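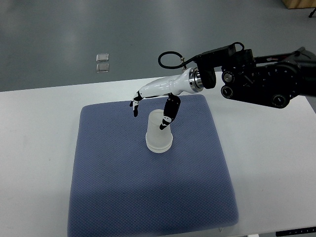 How would you teach someone to pick up a cup if they had never seen one? You would probably show them. Then you'd show them again, in case they weren't looking.

People who build robots do much the same, only they have to do it far more often. Each go is called an example. In an example, the robot's hand is moved through a job while a computer saves two things: what the camera sees, and where every finger is. A plastic cup upside down on a blue mat is a typical job.

At Brornel, a robot workshop, the team saved 1721 examples in March. Their learning program is called Pletura. It hunts through the examples for patterns, such as "when the cup is here, the thumb goes there".

So does Pletura know what a cup is? I don't think so. It has never been thirsty. It has numbers about cups, and that's a different thing from knowing.

You should also be careful when you hear that a robot "learned by itself". Ask who made the examples. People did, for hours, and some of it was very dull.

Ask what was in them, too. If the cup always sits on the same mat, the robot may be lost when you swap the mat for a tea towel. Brornel tried a new table and Pletura managed 39 cups out of 100. On the old table it got 61. I wouldn't let it near my breakfast with either score.

More examples might help - if they are different from each other. A thousand copies of the same grab teach very little.

**Try it yourself:** write down every step for picking up a cup. Give your list to a friend and ask them to do only what it says. My first list had 4 steps and it forgot to close the hand.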